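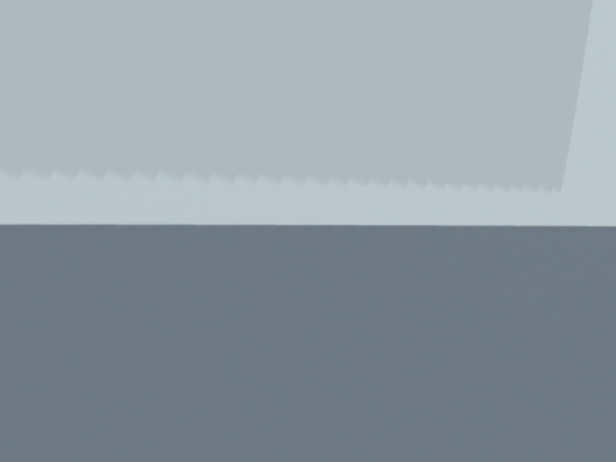
Posted Wed 21 July by gravelpit_ok

Our club says the sim arm is ready for the September meet. I don't buy it. It ran 1,000 tries on the Vitstead course and they only logged the last 40.

pedosa_fan: Those were after the retune. Why log the old ones?

gravelpit_ok: Then say so in the report – it reads like all of them passed.
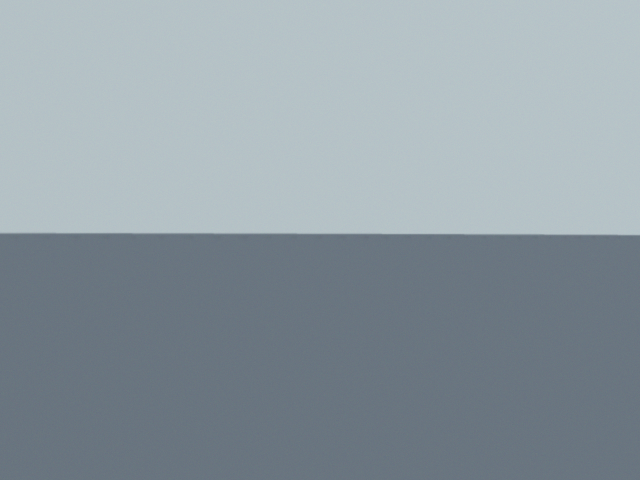 And the shadow settings still don't match between runs, so I wouldn't trust any camera score yet.

tw_lathe: Shadows are cosmetic. Grip timing is what lost us points at Malinowski.

gravelpit_ok: Show me the timing log, then.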